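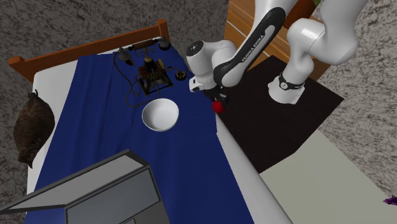
**Ticket:** Held object ejected from gripper at blanket edge, bedroom scene
**Project:** Gembridge / tabletop and soft surface tasks
**Scene:** Ramalho bedroom, variant with bowl target
**Simulator:** Trekex, rigid contact, cloth baked
**Assets imported with:** Binavis
**Opened:** 27 November 2021
**Priority:** high (blocks data export)
**Status:** resolved, one follow-up open

## Report

Task is "put the red ball in the bowl." The arm picks up the ball beside the bed, lifts it, carries it over the edge of the blanket and releases it above the bowl. In the overnight batch a large share of episodes ended with the ball on the carpet. The task log marks these as `object_lost`, the same code used for a bad grasp, so the batch summary pointed at the grasp planner.

It isn't a bad grasp. In every replay opened so far the fingers close on the ball, the lift completes and the width reading is steady. The ball leaves the gripper during the transfer, always close to the line where the blue blanket ends and the white bedding starts. It leaves sideways and fast. In the worst replay it clears the dresser.

Batch size was 3,938 episodes. Episode limit is 900 steps. The ejections cluster tightly at step 400, where the scripted path crosses the blanket edge.

Expected: ball stays in the fingers until the release command.

## Steps to reproduce

1. Load the bedroom scene with default props.
2. Set the random seed to any value from the failed list attached to the batch.
3. Run the scripted policy with no action noise.
4. Pause just before the crossing and step forward one physics step at a time.

On a failing seed the ejection repeats every time, at the same step. It also repeats with rendering turned off.

## Log

**Entry 1.** Checked grip force first. Commanded force is 15 N, which is the project default and has not changed since April. Doubled it. The ball still leaves, and leaves faster. Halved it. The ball leaves more slowly and sometimes only rolls in the fingers. Force changes how the failure looks and has no effect on where it happens. Restored the default.

**Entry 2.** Friction on the finger pads. Raised the coefficient well past anything sensible. No change in position of the ejection. Restored.

**Entry 3.** Looked at the arm itself. Joint torques are flat through the lift and spike on the wrist joints for one step at the crossing. No self-collision is reported. No joint limit is near. The spike and the ejection are on the same step, so the log does not say which came first. Halved the physics step to separate them: a contact on the ball appears first, the torque spike second. The arm is reacting to something the ball hit.

**Entry 4.** Contact list for the ball at that step shows three contacts: left finger, right finger, and `blanket_main`. The third one should not exist. At the crossing the underside of the ball is clear of the cloth in the render on every failing seed tested.

Penetration depth on the third contact is large. The solver is being told that the ball is already deep inside the blanket, and it pushes the ball out in a single step. With the fingers closed on both sides, the only free direction is between them. That accounts for the speed, and for why more grip force made it worse.

**Entry 5.** Turned on the collision overlay. The blanket in this scene is a baked cloth. It is simulated once, frozen with its folds, and exported as a static mesh. The visual mesh is fine. The collision mesh for the same object is a single convex hull wrapped around the whole thing, including the parts that drape.

A convex hull over a draped blanket fills in every hollow. Along the side of the mattress it makes a solid, invisible ramp that starts low outside the bedding and reaches up to the highest fold. The gripper carries the ball straight into that ramp.

The rigid props on the blanket are positioned from the visual mesh, so the bowl and the telephone look correct. They are also flagged as fixed for the settling phase, which hides the overlap. Unfixing the bowl as a test sent it upward at once.

**Entry 6.** Why not every seed fails. The path height is randomized, and so is the blanket yaw. High paths pass over the ramp. On a few seeds the yaw turns a low part of the hull toward the arm and the ball only grazes it. Those episodes were logged as successes, but the ball shifts in the fingers at the crossing. They should not be trusted either.

**Entry 7.** Source of the hull. The Binavis import profile has an option for static meshes, `collision: auto`. With that setting, our converter picks a convex hull when the triangle count is over a limit, and uses the exact mesh when it is under. The earlier blanket was a coarse mesh and stayed under. The new blanket has finer folds and went over. The converter writes a line about this at info level. The batch machines log at warning level and above, so the line was dropped.

The limit is ours and is set in the Gembridge converter script. It was put there to keep load times down for furniture, where a hull is normally good enough.

## Fix

Applied to the scene file:

- `blanket_main` collision set to `decomposed`, with small convex parts following the folds
- a separate thin box added for the top of the mattress, so that a gap between two parts cannot let an object fall through
- `fixed` flag removed from the bowl during settling
- laptop and phone left fixed (the cords on the phone are visual only and have no collision)

Applied to the converter:

- the fallback to a single hull now raises an error for any asset tagged `cloth`
- for everything else it raises a warning with the asset name and the distance between hull and visual surface

Exact mesh collision was tried before decomposition. It removes the false contact but is slow, and a ball dropped onto a thin fold can end up on the wrong side of it. Not used.

## Verification

Reran the complete list of failed seeds with the new scene file. No contact between ball and blanket is reported before release on any of them. Torque on the wrist joints is flat through the crossing. Remaining failures are ordinary ones: the ball touches the rim of the bowl and rolls off onto the blanket, where it now comes to rest in a fold and stays there. These are kept, with the correct code.

Load time for the scene is longer than before. Step time is unchanged within normal variation.

## Disposition of data

The whole batch is withdrawn, including episodes logged as successes. Filtering on the success flag is not enough — see entry 6. Do not merge any part of it into the training set. The replacement batch uses the same seeds so the two can be compared side by side.

Anyone holding a local copy of the scene should pull it again and delete the converter cache. The cache key does not include the collision profile, and an old hull will be picked up without any message.

## Note on hardware

The same scripted path is queued for the lab arm. The path itself is not at fault and is not changed by this ticket. The force and friction values used in entries 1 and 2 were test values in simulation only. Confirm that the config on the lab controller shows the project default before running, as the test branch was pushed to the shared repository for part of the afternoon.

## Follow-up

- Split `object_lost` into `grasp_failed` and `lost_in_transfer`. Open, moved to its own ticket.
- Add the converter cache key change to the next Trekex upgrade branch. Done.
- Check other scenes with baked cloth. Done for the Ramalho set: the sofa throw had the same hull and has been converted. The bath towel was under the limit and is correct.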